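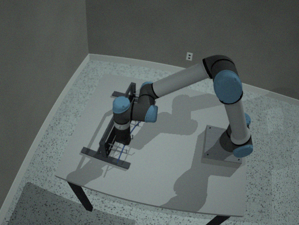
图 4-1 起始位姿,末端朝下,对着架子中段

4 换末端、跑对比

前提:第 3 章做完,Elesora 能正常打开,机械臂能点动。没做完的先回去做,后面不再提醒。

本章讲在同一个仿真场景里,把 Clellwood 夹爪和 Šimkus 夹爪各装一遍,走同一条轨迹,记下来对比。控制器用 Steveo 的默认配置,两边都一样。想比控制器的看第 5 章,别混着改。一次只动一个变量。

4.1 开始之前

1. 打开 Elesora,载入场景“角落桌面”。载入要等一会儿,进度条走完之前别点任何东西,点了有时会卡死。

2. 看右下角状态栏,显示“静止”再往下。显示“求解中”就等。

3. 确认场景里的东西没被人挪过:底座板固定在桌子右侧,架子斜放在左侧,挂钩朝底座那边。挪过的话,菜单“场景 > 恢复布局”,不要手工往回拖。手拖回去的位置看着对,数值不对,后面的结果全白跑。

4. 新建一个记录文件夹,名字里写清夹爪和控制器配置。不要用“测试”“新建”“最终版”这类名字。服务器上已经一堆了,谁也分不清。

5. 关掉其他占显卡的程序。浏览器也算。

注意:本章默认单位是毫米和度。导入的旧轨迹可能是米和弧度,软件不会自动转,也不报错,只是手臂会一头扎进桌子里。导入后先看一眼数值大小。

4.2 装第一个夹爪(Clellwood)

1. 左侧树形列表里展开机械臂,找到最末一级“工具法兰”。

2. 右键,“卸下当前工具”。列表里工具一栏变空才算卸掉。只是画面里不见了不算,那可能是隐藏。

3. 从库里选 Clellwood,拖到“工具法兰”上松手。松在画面里不行,会变成一个独立物体掉到桌上。掉了就撤销,重来。

4. 弹窗问“保持世界姿态”还是“对齐法兰”,选对齐法兰。

5. 填质量、质心、工具中心点。数值抄随夹爪的参数单,别抄别人工程里的。五月那批对比就是抄错了工具中心点,整批作废。

6. 点“应用”,再点一次“重新计算惯量”。两个按钮都要点,顺序不能反。

7. 慢速点动,手腕来回转一下,看工具跟不跟着走。不跟说明父级没挂上,回第 3 步。

注意:Clellwood 的碰撞体默认是“精细网格”,很慢。做对比改成“凸包”。后面 Šimkus 也要改成凸包,两边必须一致,不然接触力没法比。

小心:改碰撞体的时候仿真必须是停的。运行中改会崩,而且崩了不存盘。

4.3 把起始位姿定下来

两个夹爪长度不同,同样的关节角,指尖高度不一样。所以起始位姿按工具中心点定,不按关节角定。这一条最容易错,多看一遍。

1. 切到“笛卡尔点动”,参考系选“桌面”。

2. 工具朝下,移到架子中段上方。手腕三个关节尽量别碰极限,肘部朝上。

3. 检查前臂和后墙之间的间隙,用“测距”工具量,别凭画面看。这个视角下前臂跟墙脚线、插座在画面上离得很近,看着像贴上了,要看数值。

4. 间隙够,存位姿,命名 P0。

5. 检查末端和架子的间隙。最小 2 毫米,小于这个值软件按接触处理,一启动就弹开。

6. 手动让仿真空跑一小段,手臂应该不动。如果慢慢往下沉,是重力补偿没吃到新的工具质量,回 4.2 第 6 步。

注意:肘部有“上”“下”两组解。一定选上。选下也能到 P0,但中途会刮桌面。软件里的“自动选解”请关掉,它每次选的不一定相同。

4.4 蓝线的设置

场景里那根细蓝线是柔性体,最费时间,也最影响结果。参数不要乱调。

1. 列表里选中“蓝线”,右侧面板打开“柔性”。

2. 两端约束按场景自带的来,不动。

3. 摩擦、弯曲刚度也用自带的。真要改,两个夹爪都改,并且写进记录文件夹的说明里。

4. 点“松弛”,让它自己落稳。落稳后存一份“线形快照”。之后每次跑之前都载入同一份快照。不载入的话,线每次停的形状都有差别,夹爪还没动结果就已经不一样了。

5. 看线和挂钩有没有互相穿进去。放大看,换个角度再看。有穿模就撤销松弛,把时间步调小,在跑一遍。

小心:线形快照和场景版本绑定。场景升级之后旧快照能载入,不报错,但点位会错开。升级了就重存。
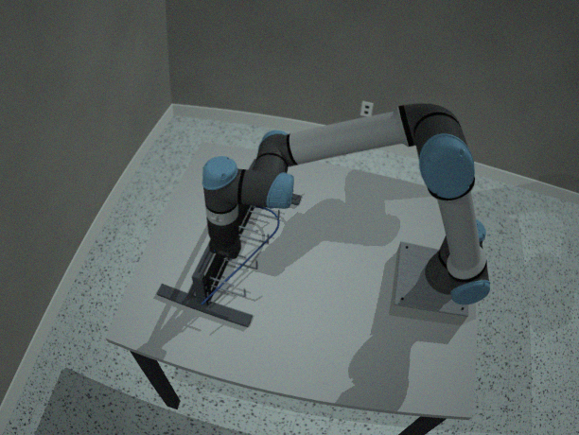 4.5 跑轨迹、记录

1. 载入轨迹“架子中段往返”。速度倍率用默认,别为了省时间拉高。

2. 控制器选 Steveo,配置选“默认”。面板上如果带星号,说明有人改过没存,点“还原”。

3. 采样频率填 800。单位赫兹,框后面没写,就是赫兹。

4. 记录项勾选:关节力矩、工具中心点位置、接触力、线的张力。画面录像可勾可不勾,勾了会慢。

5. 回到 P0,载入线形快照,点“清零计时”。

6. 点“运行”。跑的时候不要转视角,机器差的会丢帧,丢帧本身不影响计算,但录像就没法对时间了。

7. 跑完等状态栏回到“静止”,再点“保存”。提前点只存前半段,也不提示。

8. 重复第 5 到第 7 步,每个夹爪跑满 6 次。中间有一次报错就把那次删掉补跑,不要留着凑数。

注意:不要连着点“运行”。不回 P0 直接再跑,起点带着上一次的残余速度,曲线开头会有一个尖。看到尖就知道是偷懒了。

4.6 换第二个夹爪(Šimkus)

步骤同 4.2,不同的地方列在下面:

1. Šimkus 带一块转接片,库里是单独的一个件。先装转接片,再把夹爪拖到转接片上,别拖到法兰上。

2. 质量要填总的,夹爪加转接片。参数单上两个数是分开写的,自己加。

3. 开合方向和 Clellwood 相反。轨迹里的开合指令要勾“反向”,不然该夹的时候张开。

4. 碰撞体改凸包。前面说过,再说一遍。

5. 重新移到 P0。提示“关节角与存档不同”属于正常,点“是”。提示“不可达”就不正常,多半是工具中心点填错。

6. 载入同一份线形快照,回 4.5 从第 5 步开始跑。

小心:换夹爪后一定存成新工程,不要覆盖。覆盖了 Clellwood 的末瑞参数就没了,得从头抄。

4.7 看结果

1. “工具 > 对比”,左边选 Clellwood 的文件夹,右边选 Šimkus 的。

2. 对齐方式选“按计时”。不要选“按首次接触”,那样会把接近段的差别抹掉,而接近段正好是要看的。

3. 先看关节力矩曲线。两边形状应该相近,高低不同没关系。形状差很多,先查质量和质心,别急着下结论说哪个夹爪好。

4. 再看接触力。单独冒出来的尖峰,回放那一刻,看是碰到挂钩还是碰到线。碰挂钩的算轨迹问题,碰线的才算夹爪的。

5. 线的张力看最大值和回落快慢。只看平均值没意义,平均下来两个都差不多。

6. 导出。格式选表格,勾上“含参数页”。没有参数页的结果别发给人,收到的人没法复现。

注意:仿真里的摩擦是估的。对比结果可以用来排先后,不能直接当实机指标写进报价或验收单。

4.8 常见毛病

装上夹爪后手臂抖
惯量没重算。4.2 第 6 步。还抖就看质心是不是填成了米。

一启动夹爪就飞了
父级没挂上,或者末端和架子间隙太小。先查父级。

线一碰就炸开
时间步太大。调小一档。调小后两个夹爪都要重跑,不能只跑炸的那个。

同样的设置,每次结果差很多
没载入快照,或者“自动选解”没关。

保存按钮灰的
记录文件夹路径里有特殊字符。夹爪名 Šimkus 的第一个字母就算,文件夹名写成 Simkus。这个问题已经报上去了,还没修。

阴影忽深忽浅
显卡设置的事,和计算无关。不用管。

软件提示“许可不足”
最多 2 个窗口同时跑对比,多开的关掉。

4.9 收尾

1. 工程、轨迹、快照、参数页放同一个文件夹,缺一样都别归档。

2. 场景恢复布局再退出。下一个人还要用。

3. 服务器上的临时缓存自己清,路径在“设置 > 缓存”。

修订:2021-08-02,4.4 和 4.6 重写,4.8 补了文件夹名那条。改稿 Gunārs Sepp,试跑 Rūta Sepp。步骤和软件对不上的,把软件版本号和截图一起发给 Gunārs,光说“不行”没法查。

下一章:5 换控制器参数。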